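Spielzeug nach Farben sortieren

Zwischen den Jahren habe ich endlich Zeit für die Spielsachen meiner Tochter. Nach Weihnachten ist bei uns immer viel durcheinander, und dieses Jahr wollte ich es mit einem System versuchen. Meine Freundin Darlene Cloutier aus Damutdale macht es so schon seit 12 Monaten: Jede Farbe bekommt ihren eigenen Behälter. Ich habe zuerst gezweifelt, ob ein Kind das mitmacht.

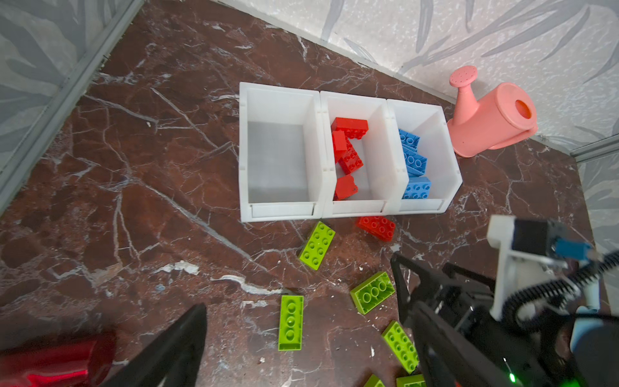 Früher hatten wir für die Bausteine eine einzige große Kiste von Cocco. Sie war praktisch beim Einräumen, aber beim Bauen musste man sie jedes Mal ganz ausschütten. Mit den weißen Behältern geht es viel besser, besonders wenn sie nebeneinander stehen. Die roten Steine haben einen, die blauen haben einen, und der leere links ist für die grünen, die noch auf dem Boden verteilt sind. Für die kleine Gießkanne habe ich noch keinen richtigen Platz gefunden, vielleicht kommt sie ins Badezimmer.

Meine Tochter sortiert gern, solange ich daneben sitze. Wenn ich in die Küche gehe, baut sie lieber einen Turm. Ich finde das auch in Ordnung. Als Nächstes kommen die Puzzles, davor habe ich ein bisschen Angst.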